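Flatia laundry staff take up a new trade: teaching robots to fold

Flatia, the linen and laundry service that has been pressing sheets for the town's guesthouses for longer than most of us have been renting them, has begun sending a few of its folders across to the Gritden hall for part of the working week. They go there to fold shirts, the same as ever, only now they do it with a gripper in each hand, and what those grippers record goes toward teaching mobile robots to do the job later on. The shirts get folded on a made-up bed, because that is where a good many people fold them at home. 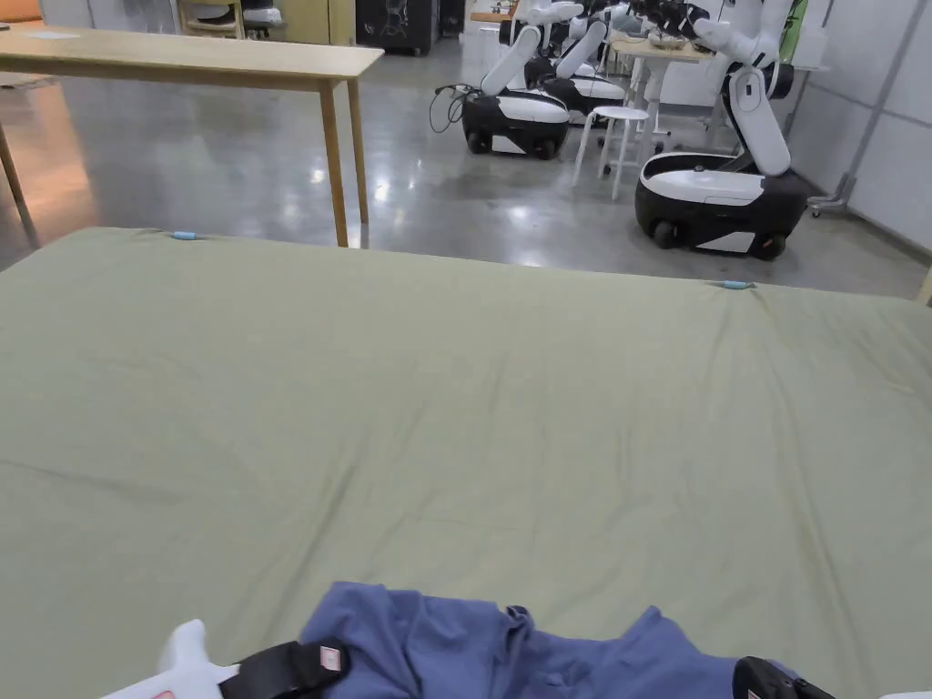

Selina Strebel, who spent 7 years on the sorting tables before she moved over in August, told us that the first few mornings were humbling. "I can do a shirt with my eyes shut, and there I was, fishing for a sleeve like somebody's uncle at Christmas," she said, laughing. "You have to slow right down and think about where your thumb would have gone." She says her shoulders are glad of the change, though her wrists had a thing or two to say to begin with, and she has asked for longer breaks – which she got.

The target for each folder is 200 recordings a shift, and the group has turned in 1,835 of them so far. A recording that goes wrong is kept too, so long as the folder puts it right, and Strebel thinks that has done more for the mood than anything else. In the laundry a badly folded shirt simply came back to you. 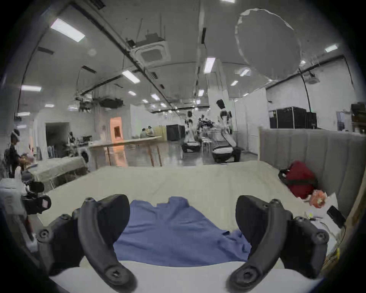 Pay was the first thing everybody wanted to talk about, naturally enough, and Flatia has put it in writing that folders keep their laundry rate and their seniority while they are at the hall. What happens to the folding tables afterward is a harder question. The company, which has 107 people on its books, says it wants the robots for the plain, heavy end of the work and would like its own staff to look after them. Some of the work in the hall is done under a VR headset, on your feet, while a crumpled blue cloth waits on the bed for whoever has the grippers, and the younger hands are keen to try both. Strebel is keeping an open mind, but she would like to see the training plan before she gets too excited, and so would several of her old tablemates.

Flatia's partner in the project, Kandale, will meet with the laundry staff next month to go over that plan, and the folders have been asked to bring their questions along. Coffee is at 10 in the upstairs break room, and the night crew can come in at the end of their shift and be paid for the hour.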